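Doğukan Aydoğan
Sunday, June 23, 2019

1/ Spent most of April and all of this month keeping one tabletop cell alive. One arm, one table, a black frame with cameras hung off it. Voltier sold it to us as "set and forget." I have set it many times. I have not been allowed to forget it.

14 replies · 31 shares

2/ The pitch was that the cameras calibrate themselves. You press a button in Stela (their software), it thinks for a while, you get a green check. I got green checks all through the first week. I also got an arm that closed its fingers next to things.

3/ So I started keeping a log, on paper, because the Stela log rolls over and eats its own history. Date, who touched the frame, what the check said, what a ruler said. Two columns disagree a lot. Guess which two.

9 replies · 12 shares

4/ Voltier support asked me to send "a representative calibration run." I sent 546 images. They asked if I could send fewer. I sent 40. They said it wasn't enough to draw conclusions from.

5/ What I found by myself with a hex key: one camera clamp was tight against the bar and loose at the ball joint. You could grab the bar and shake it and nothing moved. Touch the camera body and it nodded. The green check has no opinion on ball joints.

22 replies · 57 shares

6/ Every clamp now gets a paint pen line across the joint. If the line is broken, someone bumped it and you recalibrate. Aishwarya Kurian suggested this on day one and I said the software would catch it. Fine. She was right. 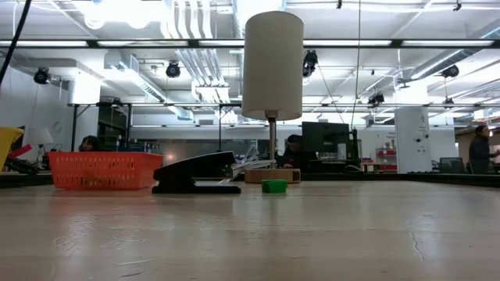 7/ Next problem, the tabletop. It's shiny. Ceiling lights land on it as long pale streaks, and the depth numbers go strange wherever a streak is. Voltier's setup guide says "a smooth, clean surface is recommended." Recommended by whom? For eating off?

8/ I asked for a matte sheet. Ekrem Avcı wanted proof before we bought one, so I taped down plain brown wrapping paper for a day. Misses on small objects dropped. He then said paper is cheap, why buy a sheet. The tape lasted until somebody set a mug on it.

18 replies · 26 shares

9/ Cables. I will keep saying this until I retire. If a camera cable hangs with its own weight on the connector, it will work for 2 weeks and then fail in the middle of something. Tie it to the bar, leave a small loop, done. It costs a zip tie.

10/ The dropped frames we blamed on the network switch for most of May? Cable. Elif Naz Taşdemir swapped it with one from her desk and the drops stopped. We had already bought the other switch. It's in a drawer if anyone needs it.

11 replies · 19 shares

11/ Somebody always asks about clear stuff, see-through tubing and so on. Stela lists transparent items as "supported." My experience: the arm is supported in trying. I leave them in the test set anyway. If you only test on solid little cubes you'll write a very happy report.

12/ Same goes for lamps with big shades. Tall thing on a thin stem, half the cameras can't see past it, and the planner gets brave. I run those at low speed with a hand near the stop button, whatever the manual says about collision checking.

7 replies · 10 shares

13/ Sezer came by with a quote for a yearly service plan. 400 a month. I asked what the technician does on a visit. "Runs the calibration routine and confirms the check is green." I showed him the log. He was polite about it.

14/ My routine, for whoever inherits this. Mornings: look at the paint lines, wipe the lenses with a dry cloth, then put a block at five marked spots and have the arm touch each one. Measure with a ruler. If it's off, find out what moved BEFORE you press the button.

33 replies · 88 shares

15/ That last part matters most to me. Recalibrating over a loose clamp gives you good numbers until lunch. Then you do it again and start believing the machine "drifts." I've heard this one drifts from three different people. It had a loose screw.

16/ Kamala Rao asked if I'd buy the cell again. The arm, yes, no complaints. The frame, maybe, with better clamps. The button, no. I'd pay extra for a version that shows me the error per camera and keeps the green check to itself.

17/ Voltier says per-camera numbers are coming in the next release. They said that about the last release too. I've kept a column free in the log.

41 replies · 64 shares

Related
Civby gripper pads: three months of wear
Which zip ties survive near a moving arm
Reading a camera calibration report without falling asleep
Elif Naz Taşdemir: stop buying network switches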